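Big Tub Sort: Frequently Asked Questions

Everything people ask us before, during and after a Big Tub Sort at the Hutimside toy library. If yours isn't answered, ask at the desk. We love a new one!

What is a Big Tub Sort?

It's an afternoon of pulling mixed-up toys out of deep tubs and getting them back to their proper homes. Families drop off whole boxes of playroom odds and ends, and it all goes into the tubs together: building blocks, doll clothes, puzzle pieces, bits of craft, the lot. Then we dig in. It's far more fun than it sounds (people come back for it year after year, and a few of them don't even have kids).

When is the next one?

27th January, from just after lunch until the tubs are done. The one after that will be in October.

Do I need to book?

Please do, there are 26 spots at the tables. Under-12s don't need a spot of their own if they're sharing with a grown-up.

What should I bring?

Comfy clothes with sleeves you can push up, and a water bottle. We have trays, labels, cloths and zip bags. If you own a favourite old paintbrush for getting fluff out of block studs, bring it along!

Where do I start with a full tub?

Soft things first. Cloth spreads out and hides whatever is under it, so lift it out, give it a shake over the tub and put it on the fabric tray. You'll be amazed at what drops out of a doll's sleeve. After that, go for the big hard pieces, and leave the tiny stuff until you can see the floor.

Do you sort blocks by colour or by size?

By size, always, and then by colour only if you're enjoying yourself. A child looking for a long block wants to find a long block, whatever shade it is. Kendra Girard once did a full Droto set in rainbow order and it looked glorious, but it went back to a jumble on its first loan. The exception is specialty sets like the Kodska castle, where the grey and the pale grey belong to different parts of the wall.

Are different brands of block kept apart?

Yes. Some nearly fit each other, and nearly is the worst kind of fit. Press two together gently at the table. If they wobble or you have to force them, they're from different families and go on different trays.

What about things that aren't toys?

Pop them on the "mystery" tray. Tubes, wrappers, pen lids, a lone sock, it all goes there and we look through it together at the end, with biscuits. It's my favourite part of the day!

What if a tub is nearly empty? Is it worth bothering?

Absolutely. The last few things are quick to do, and they're easy to overlook when they've settled against the back wall.
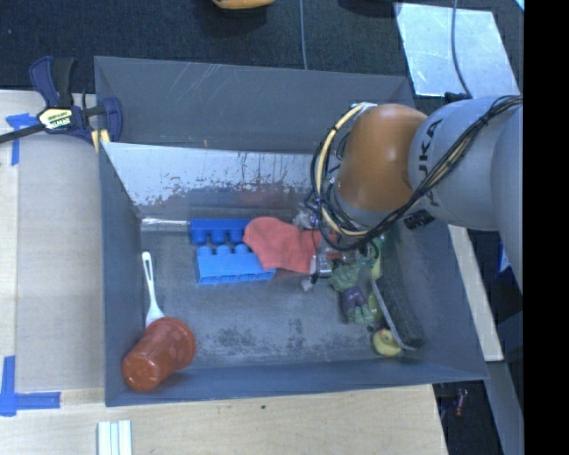
Bhupendra Chaudhary
Sorting Coordinator, Hutimside Toy Library

A couple of blue building blocks and a crumpled red cloth are the sort of leftovers I mean. Same order as ever: cloth out first, then the dark blue block and the lighter one over to the block trays. Anything shiny or see-through lying along the back deserves a second look before you call it rubbish.

Do the tubs need to be spotless?

No. Scuffs and scratches are fine, they're working tubs. Give the floor a wipe with a damp cloth and let it dry with the lid off before anything goes back in.

How do you wash the blocks?

Warm water, a squirt of dish soap and a mesh bag so the small ones don't escape. Swish, rinse, then spread them on a towel with the studs facing down so the water runs out. Please don't put them in the dryer. We've done that experiment.

How many pieces did you get through last time?

3,201! We count every piece as it goes into its bag, and 95 of those came off the mystery tray and found a home after all.

Can I take home a set I've sorted?

You can borrow it like any other set once it's been checked and tagged. Sorters get first pick on the day, and the Marchand train set goes fast, so have your card ready.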